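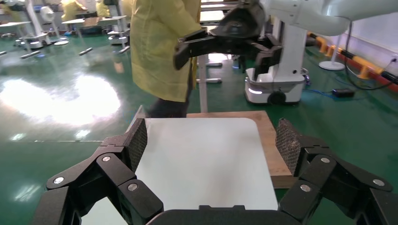

Packing moves to the Vaughan building

The Oltness packing hall has moved its day shift into the Vaughan building on the Flistau road, ending two years in rented space at Pundthorpe. The first tables went in on a Thursday in March, and the last of the shelving followed nine days later.

Charito Policarpio, who runs the shift, said the main gain is floor area. The Pundthorpe unit had three columns down the middle, and people carried boxes around them all day. The new hall has a single open floor with one loading door at the north end.

"We lost a lot of time just walking," Policarpio said. "Now the boxes stand next to the table they get packed at."

The floor was coated in green epoxy before the move, and white lines were painted on it to mark the walkways. The coating needed 51 hours to cure, and the hall was closed to everyone during that time. Tables have been kept light in color so that small parts show up on them – a request from the packers, who had dark benches at the old site.

Cardboard boxes are being used more than once where they will still close. Boxes with torn rims stay in the building and hold parts between tables. New ones go to customers.

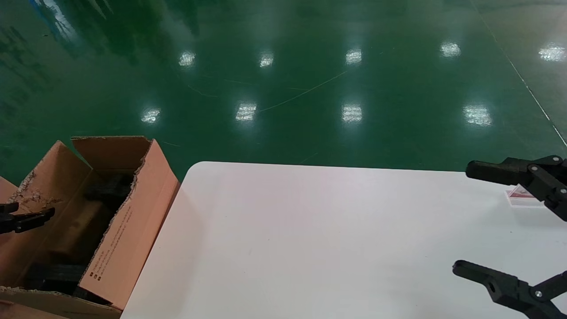
Hours and deliveries

The hall takes deliveries from 7 a.m. until 3 p.m., Monday through Friday. Drivers should use the north door and wait outside the white line until someone signs for the load. Pallets over 350 pounds need a call the day before.

Yellow gowns are available at the entrance for work that calls for them. Vasanthi Miah handles supplies and asks that used gowns go in the bin by the door – several were left on chairs in the first week.

The lease at Pundthorpe runs for another 90 days. Anything still stored there should be labeled with a name and table number before the end of the month. Unlabeled items will be recycled.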